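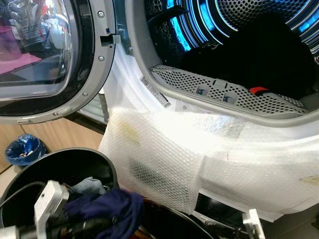
Blog > Home and Laundry > The new tumble dryer

Getting used to the tumble dryer

February 3, 2024
By Wanting Xue

We managed without a tumble dryer for a long time. In the old flat there was a balcony, and in the house before that there was a line in the yard, so I never gave it much thought. Then we moved here, where the only place for wet clothes is an airer in the hall, and by December everything we owned smelled slightly of damp. The sleeves of the school jumpers were the worst. They would be dry on the front and still cold at the cuffs two days later.

So we bought one. It cost 566, delivery included, which was more than I wanted to spend. My mother thinks it was a waste of money. She has dried clothes on radiators all her life and says so.

It is a front loader and the door opens to the left. I had not thought about which way the door would go until I saw it in place. If you are buying one, open your arms in the spot where it will stand and work out where the basket goes. Ours goes on the right, and the clothes go straight across from basket to drum. With the door on the other side I would be reaching round it every time.

The bubble wrap is still on the lower front. I know. I have been asked about it by everyone who comes in. I'll take it off when the painting is finished and not before, as I have seen how Zhenhua paints. The barcode sticker on the rim is staying as well for now. I tried a corner with my nail and it started to tear, so I left it alone. Lihua Fu says washing-up liquid and warm water, left on for a while. Someone else told me cooking oil, but I don't fancy oil anywhere near the clothes.

The drum lights up blue inside. I thought this was a silly thing to have, and I would not have paid extra for it, but I do use it. Dark clothes are hard to see in the bottom of a drum. I have left black socks in there before at the launderette and only found out when I got home. With the light on I can at least tell there is something dark lying there, even if I can't say what it is until I pull it out.

The lint filter is the grey piece along the bottom lip of the opening, with the small holes in it. I clean it after every load. The first time I did this I was surprised at how much came off a few towels. It makes you wonder what is left of the towels. I keep a small bin next to the machine for the fluff now -- before that I was walking through to the kitchen with it in my hand and dropping bits on the way.

A few things I have settled on so far:

Dark clothes go in on their own. If they go in after the towels without the filter being cleaned, they come out covered in bits.

Zips done up, cords tied, pockets emptied. I have already dried a tissue. It was in a pair of black trousers, of course.

Towels get 65 minutes on the timer. Less than that and the hems are still damp.

No wool. I haven't ruined anything yet and I would like to keep it that way.

I take the shirts out straight away and hang them up. Left in a heap they crease, and then I have to iron them, and I would sooner do nearly anything else.

The airer has not gone. It still stands in the hall with the jumpers and the good tights on it, but it only needs one side opened out now, and we can get past it with the shopping. The smell has gone from the coats too.

Next job is a shelf above the machine. I have the brackets but the wall is not straight, so that may take a while.

Recent posts
Washing the curtains without shrinking them
Fengying Ren's way of folding fitted sheets
What we kept and what we gave away when we moved
Painting the hall, part 2
Getting candle wax out of a tablecloth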